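实验记录 2023/8/23
冷库温湿度节点，网关更换后第一天

上午把旧网关从配电间墙上拆下来，换上Plerkeck的新网关。供电沿用原来的电源，网线没动，还是接走廊交换机最下面那个口。上电后指示灯先红后绿，比说明书写的慢，等的时候以为是DHCP没给地址，去路由器后台看了一眼，地址早就分到了，是它自己在做固件校验。以后换同型号的，红灯别急着断电。

节点一共16个，全部从旧网关导出密钥再导入。导出的文件是分号分隔，新网关只认逗号，直接上传会报“格式错误”，不告诉是哪一行。用编辑器替换后还是报错，后来发现备注栏里有人写过逗号（“二号门，靠左”），把备注栏整列删掉就过了。备注先存在共享盘的老位置，等网关支持了再补。

入网顺序：先近后远。配电间和走廊的节点很快上线，冷库里面的慢一些，最靠里的2个一直没有出现。拿其中一个到走廊重新按配对键，立刻入网；放回冷库原位，过一会儿又掉。门开着的时候能收到，门一关就没有，和旧网关的情况一样，只是旧网关天线拉了延长线，我拆的时候没在意，把延长线一起卷走了。下午把延长线接回去，天线贴在冷库门框上方，两个节点都回来了，信号不算好，但没有再丢。

延长线接头型号记一下：旧网关是外螺内孔，新网关是外螺内针，中间加了一个转接头。抽屉里只剩这一个，要补货。转接头处用热缩管包了，没有打胶，下次检修好拆。

上报间隔。旧系统是固定间隔，新网关允许变化触发，温度变动超过阈值就立刻发，否则按心跳发。阈值先设得比较宽。试着收紧过一次，压缩机每次启停都会触发，日志刷得没法看，平均下来电池肯定撑不住，又改回去了。Estitier的平台上能看到每条报文是心跳还是触发，字段名叫reason，网页上默认不显示，要在列设置里勾出来。

下午统计了一段时间的报文：应收277条，实收也是277条，重复的没有算进去。重复是因为网关没及时回确认，节点又发了一次，平台按序号去重，所以图上看不出来。只有导出原始数据才会看到重复行，做分析的时候记得先去重，不然平均值会偏向信号差的那几个节点。

湿度有一点问题。09号节点比旁边的高，开始以为是位置靠近蒸发器，和旁边的对调以后，高的还是它，可以确定是探头本身。已经拿下来放在干燥盒里，盒子里有饱和盐溶液的小瓶，明天看读数稳定在哪里再决定修正还是换掉。对调期间两个节点的数据在平台上会互相串位，我在事件栏加了标注，画图的时候跳过这一段。

校准用的参考表是Bermúdez那块手持的，证书还在有效期内，下次送检是明年February，也就是二月，日历里已经加了提醒。手持表从室温拿进冷库要放够时间才能读，我第一次读得太早，差值看起来很吓人，那一组已经划掉了，没有进表格。

报警测试。把一个节点握在手里升温，平台发出报警，短信到了，邮件没到。邮件在垃圾箱里，发件地址换了域名，已经加白名单，其他收报警的人也要各自加一下。恢复通知默认是关的，我打开了，否则只知道超温，不知道什么时候回落。断网测试也做了：拔掉网线，网关本地缓存，插回去以后补传。说明书写最多缓存169小时，今天没有测到那么长，只拔了午饭的时间，补传的数据时间戳是对的，用的是节点发出的时间，不是平台收到的时间，这一点比Hivitz那套好。

平台权限：旧账号的只读用户没有自动迁移，要一个个重新邀请。邀请链接过期很快，发之前先说一声，让对方在电脑前等着。仪表板是照旧系统的布局重新画的，颜色没调。平面图还没上传，节点位置暂时用文字写。

未完成：
补转接头
09号湿度探头看稳定读数
备注栏恢复
旧网关恢复出厂设置以后入库，密钥文件从桌面删掉
平面图
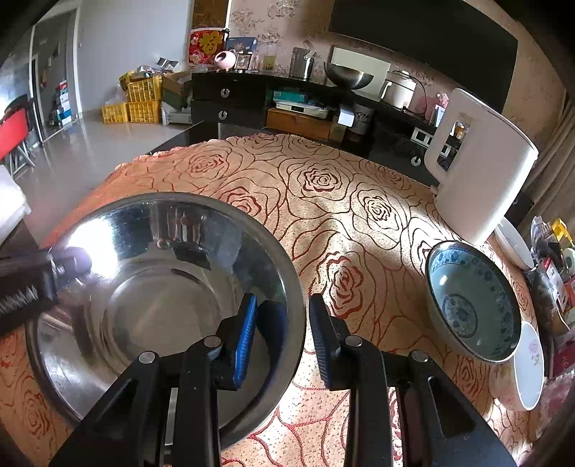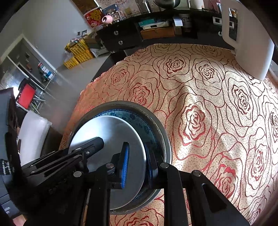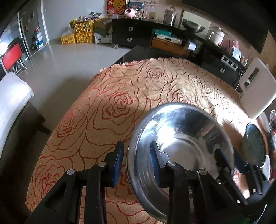 Bonifacio Herrero看过以后回了一段：延长线那里我有不同意见，天线贴门框上方，门每次开关都会震，时间长了接头会松，去年我在另一间就遇到过，表现是白天丢包晚上正常，查了很久。建议固定在旁边的线槽上，离门框一掌远，信号差不了多少。另外变化触发的阈值不要所有节点用同一个，靠近门的可以宽，靠里的可以收紧一点，里面受压缩机启停的影响小。09号探头如果偏差是固定的，先别换，在平台里加修正值，把修正前的原始值也留着。旧网关先别恢复出厂，等新的跑满一周再说，密钥万一要重新导，还得从它里面取。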